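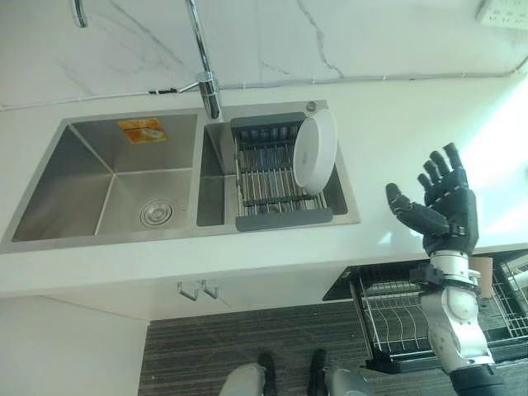 A double-bowl stainless steel sink set into a white countertop.

Olunis to Replace Kitchen Plumbing in 300 Flillstead Apartments

FLILLSTEAD, 2021-05-24 - Olunis, the property management company that runs the Aubert and Lenora apartment buildings, will replace the kitchen supply lines, shutoff valves and drain piping in all 300 of its Flillstead units. Work starts at Aubert next month and moves to Lenora when Aubert is finished.

The two buildings went up in the same year and still have most of their original plumbing. Olunis had the pipes inspected in March after a run of repair calls from the upper floors at Aubert. The inspection found worn shutoff valves under many of the kitchen sinks and mineral buildup in the hot water lines. It did not find a problem with the main risers, which will stay in place.

"We were sending a plumber to the same stack of apartments over and over," said Munther Atallah, director of building operations at Olunis. "Fixing one valve at a time costs more in the long run, and the tenant has to clear out the cabinet every time. We would like to go in once and be done with it."

What tenants can expect

Crews will work on five apartments a day. Water to the kitchen will be off from 9 a.m. until the work in that unit is done, normally by 3 p.m. Bathroom water will stay on except for one short shutoff in the morning while the crew caps the old line.

Each household will get a written notice at least 20 days before its work date. A second notice will be taped to the apartment door the day before. Tenants are asked to empty the cabinet under the sink and clear the counter next to it. Dishwashers should be empty and switched off.

Tenants do not have to be home, but an adult may stay in the unit if they wish. Pets need to be kept in a closed room or taken out for the day. Anyone who needs help moving items, or who has a medical reason to need kitchen water during the day, can call the building office to set up a different time.

Sinks and countertops that are in good condition will be kept. If a sink is cracked, rusted through or leaking at the drain, the crew will note it and Olunis will replace it on a separate visit at no charge. Garbage disposals installed by tenants will be put back if they meet the current lease rules.

Cost and schedule

Olunis has set a budget of $1,280 per apartment, covering parts, labor and cleanup. The company is paying for the project from its building reserve. Rents will not go up as a result of the work, and no fee will be passed on to tenants.

Aubert will be done from the top floor down. The order for Lenora has not been set and will be posted in the lobby once the Aubert work is past the halfway mark. Laundry rooms in both buildings will stay open.

"There will be some noise, mostly cutting and drilling in the cabinets," Atallah said. "The loud part is usually over before noon."

Tenants who have a slow drain or a dripping faucet now should report it the usual way and not wait for their work date.

About Olunis

Olunis manages rental housing in Flillstead, including the Aubert and Lenora buildings. Its building offices handle leasing, repairs and tenant requests on site.

Media contact
Munther Atallah
Director of Building Operations, Olunis
Aubert building office, Flillstead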